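The Kodent Fold-Flat Drying Rack, Large

I sell exactly one drying rack, and I get a lot of emails asking why. So let me tell you how I ended up with the Kodent, what I like about it, and the couple of things that might bug you (they bug me a little too).

When I opened the Hundwood shop I stocked all sorts of racks. Bamboo ones, chrome ones, a two-story thing with a tray that never lined up with the sink. Most of them came back with rust on the feet or black spots in the joints. The Kodent came back a grand total of 2 times in its first year, and one of those was a customer who had ordered the wrong size. After that I cleared out the rest and gave it the whole shelf!

What you get

- The rack itself, powder-coated steel, in white or slate
- A drip tray with a spout that turns left, right or straight ahead
- A utensil cup that hooks on either end
- Four rubber feet, already fitted, plus a spare pair in a little bag taped under the tray

It folds down to the thickness of a decent cookbook. I keep mine between the fridge and the wall and pull it out after dinner. It holds a full set of dinner plates, the bowls, and a stockpot if you lay the pot across the top — a big wok is pushing it, and I'd dry that one by hand.

The coating is the part I care about most. Kodent bakes it on after the wires are welded, so there are no bare spots at the joints. I've had the same white one at home for years and the only mark on it is where I dropped a cast iron lid. Fair enough.

Looking after it

You don't need anything fancy. I wash the tray with the dishes, and once in a while I stand the whole rack in the tub and give it a rinse with the shower head. If your water is hard you'll get a chalky line near the spout, and a cloth with some white vinegar takes care of that. Please don't use steel wool, even on a stubborn spot. For the everyday wipe-down, the regular kitchen cleaning wipes from the supermarket are fine on the coating.
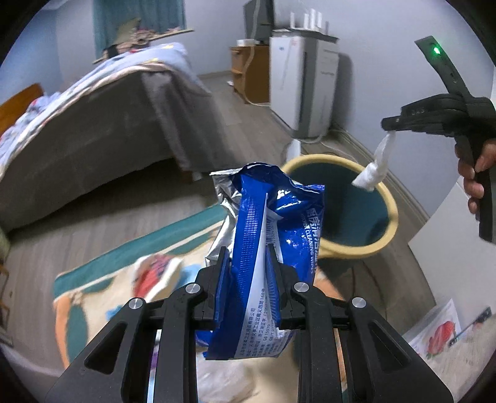
Sizing and fit

Measure your counter before you order, and measure the depth as well as the width. I can't say this enough! The large needs a clear space as deep as a standard counter, less a hand's width, and the spout has to reach past the lip of the sink. If you have a Brunton farmhouse sink with the raised front edge, turn the spout to the side and set the rack on the left or right of the basin. It won't clear the front.

If your kitchen is tiny, look at the small one (item 831 on the order form). Same coating, same tray, no utensil cup. I used it in my old apartment and it did the job for one person who cooks a lot and a cat who doesn't help.

How it compares with the Kekum

People ask about the Kekum rack all the time, so here goes. The Kekum is lighter and it costs less, and the folding action is smoother, I'll give it that. But the tray is one flat piece with no slope, so the water just sits there until you tip it out. If you're home all day and don't mind doing that, save your money. I'd forget, and I did forget, and that's why I don't carry it.

Ordering

We've sold 2,906 of these so far, and the next 2,000 are due in December. White is in stock now. Slate is down to the last few boxes, so write to me first if you want more than one. Shipping is flat rate, and returns are free as long as the tray hasn't been cut or drilled (yes, it has happened).

Comments

plateful: Bought the slate one in spring and I love it. The spare feet came in handy when I lost one down the garbage disposal.

marshhen: Does the utensil cup fit the small rack if I buy it separately?
Hundwood shop: It does! It hooks on the same way, just sticks out a bit more on that one.

two_sinks: Tray is great, but I wish it came in green.

Contact Hundwood | © Hundwood Kitchen Goods | Back to top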